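Why I stopped buying the light tools

Every spring, in April, the hardware shop near my apartment puts the new garden tools outside on the sidewalk. They are very beautiful. The handles are bright, the blades have a coating, and on every label it is written how little the tool weighs. A Carkis spade weighs less than my winter boots. A customer lifts it with one hand, smiles, and takes it to the cashier. I did the same for many years, and I want to explain why I do not do it anymore.

I must say first that I am not an engineer. I rent a small plot in a shared garden behind the railway, and I dig there most evenings from spring until the first frost. The soil is clay with old bricks in it. Before I came to this country I worked on my uncle's farm, where we had two spades and one fork, all of them older than me. They were heavy and ugly. When I was a boy I hated them.

My first tool here was a Flunar spade with a hollow handle. I liked it very much until the second summer, when the blade started to turn a little on the shaft each time I put my foot on it. I could not open the joint, because it was glued. I wrote to the company and they answered politely that the head is not sold separately. After this I bought a Skirnus, which cost more, and its handle bent when I tried to lift a root. The company offered me a discount of 17 percent on a new one. I did not want a new one. I wanted a handle.

It seems to me that the makers of tools have decided that weight is our enemy. For some people it is true. My neighbor in the garden, Marilou Villanueva, has bad shoulders, and for her a light rake is the difference between gardening and sitting at home. I would never tell her to buy iron. But a spade in clay is a different thing from a rake on grass. When the spade is heavy, it does a part of the work itself when it falls. When it is light, I must push with my back and my knee, and in the evening I feel who has done the digging. The label does not speak about this.

Marilou does not agree with me completely. She says that I am in love with my uncle's farm and that I forget how my hands looked in those years. Maybe she is right about the farm. She also reminds me that cheap light tools brought many people into our garden who would not have started otherwise, and this I accept.

Still, I ask for something quite small. I would like that a spade has a screw where now it has glue. I would like to find the spare handle on the same shelf as the spade, with the same size written on it. Higuchi sells their digging fork like this, with a plain ash handle and one bolt, and I have changed that handle once in my own kitchen with a wrench and a cup of tea next to me. It took less time than writing to the other company. The fork is not pretty and the shop keeps it in the back, behind the hoses, where a new gardener will not look.

People tell me that the market gives what the customer asks for. I think the customer asks for what he can feel in one minute on the sidewalk, and in one minute he can feel only the weight. He cannot feel the third year. If the shop put a box of hard clay next to the door and let us try each spade in it, I believe the shelves would look different by the end of the season. I have suggested this to the owner. He laughed, but he did ask me how big the box should be. 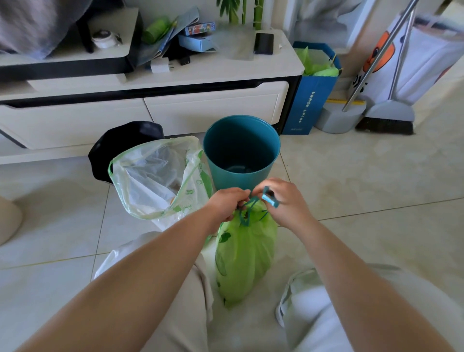 I told him it should be deep enough for the whole blade, with a brick or two at the bottom, and that I would bring the clay myself.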